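Fixing a Sorting Bin Under a Robot Arm

By Ailbhe Brophy
6 May 2019
Filed under: Workshop Builds / Arms and Grippers

A bin that moves 2 mm between picks will ruin your taught positions. These steps cover mounting two sheet-metal bins on a wooden tabletop in a shared workshop. Allow an evening. Power the arm down for steps 1 to 3.

1. Level the table. Shim the legs, then push down on each corner. If the top rocks, fix that first.

2. Slide flat sheet stock under the bin. I used acrylic offcuts with the paper still on. Leave the paper in place - bare acrylic is slippery and scratches.

3. Set the bins one behind the other with the rims touching. Put a bar clamp on a rear corner of the front bin and tighten until the wall just starts to flex, then back off a quarter turn. Keep the handle pointing away from the arm.

4. Power up and set the speed override to 16 percent. Jog the open gripper down over the front bin and stop 65 mm above the floor. Check that the cables at the wrist hang clear of the rim.

5. Load test objects of mixed shape and finish. A hairbrush is a good hard case, with bristles at one end and a rippled grip at the other. Add a toy block or two, something soft in outline, and something transparent.
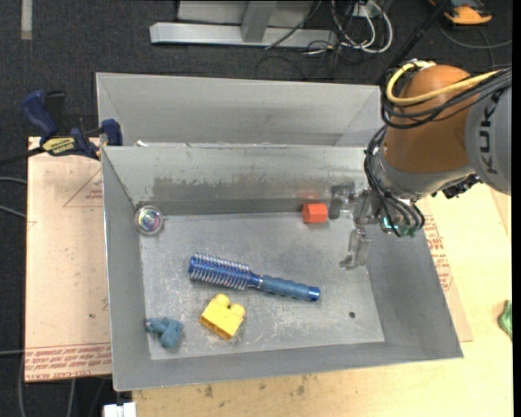
6. Lower the fingers beside each object in turn, still open. Note any position where a fingertip comes near a wall and add it to the keep-out list in Jorka.

7. Run 3000 cycles at working speed with the bin empty, then measure again from the table edge to the rim. My drift was under 1 mm.

Related
Flurnska Finger Pads: Cutting and Gluing
Wrist Cable Routing, Part 2
Lenihan Bench Notes, August
Setting Keep-Out Zones in Jorka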